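Chore automation

Chore automation is the use of robots for routine work in homes, shops, small factories and the grounds around buildings. It covers jobs such as folding laundry, loading dishwashers, stocking shelves, sweeping, tidying and carrying goods from one door to another. Machines that do a single chore in a fixed setting are common. General machines that move between chores are still mostly at the trial stage.

Background

The first products to sell well were floor cleaners and lawn mowers. Both work on flat ground, need no hands and can afford to miss a spot. Chores that call for grasping have moved more slowly. A shirt changes shape every time it is lifted, and a sink may hold glass, steel and food scraps together.

On shop floors, robots have long welded, painted and packed, but usually at stations built to suit them. Work between stations, such as clearing scrap or fetching a missing part, is often left to people.

Outdoor and shared spaces

Errands between buildings fall somewhere between the two. The machine has to cross open ground, keep clear of parked vehicles and find the right entrance. Paved areas are easier than grass or gravel, though rows of scooters and bicycles cause trouble – handlebars stick out at a height that low sensors can miss, and the rows change through the day.
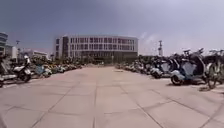

Wenceslao Garrido argues that crossing a plaza should not be counted as doing a chore at all. In his view the errand starts at the door, where something has to be opened, handed over or put away, and most delivery robots leave that part to whoever is waiting.

Trials

The Skekdale trial tested carrying, sweeping and table clearing on one site. It logged 3763 attempts over 52 weeks, using 2 machines, the Evico and the Boltar. Carrying gave the fewest problems. Table clearing was cut back in July after repeated trouble with stacked plates, and sweeping was kept to the hours before 7 a.m.

Measurement

There is no agreed test for when a chore counts as done. The Kruger scale, used at Skekdale, gives a task up to 50 points and takes points off each time a person steps in. Nandi Sithole has criticized it for ignoring setup time, which can be longer than the chore itself. Later versions record setup separately but do not include it in the score.

See also: Domestic robot, Delivery robot, Mobile manipulation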